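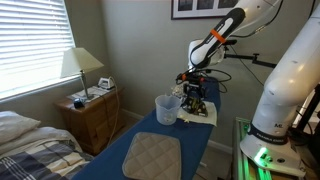 Ob sich für so etwas wirklich die Anfahrt lohne, wollte Jeanine Hendriks wissen, als ich ihr vom Tag der offenen Tür bei Ambaye erzählte, sie bügle ja ohnehin nur noch Blusen. Liebe Jeanine, es lohnt sich, und wie! Ich war an einem Samstag im März 2022 dort und bin viel länger geblieben als geplant (der Apfelkuchen im Foyer war daran nicht ganz unschuldig).

Vorgeführt wurde das Bügelsystem Prosden, zwei Arme, einer davon von Franka Emika, dazu ein ganz gewöhnliches Bügeleisen und ein blau bezogenes Brett, wie es bei mir daheim auch steht. Am schönsten fand ich, dass man das Ganze in einem Schlafzimmer mit Bett und Nachttischlampe sieht — das macht es so viel leichter, sich den Alltag damit vorzustellen. Evelien Boersma hat die Führung mit einer Engelsgeduld gemacht und auch meine dritte Frage zur Dampfmenge noch freundlich beantwortet.

Abzug gibt es für das Tempo, für ein Geschirrtuch habe ich 9 Minuten gestoppt, und für den Platzbedarf. Von mir 6 von 9 Punkten, und im April fahre ich noch einmal hin.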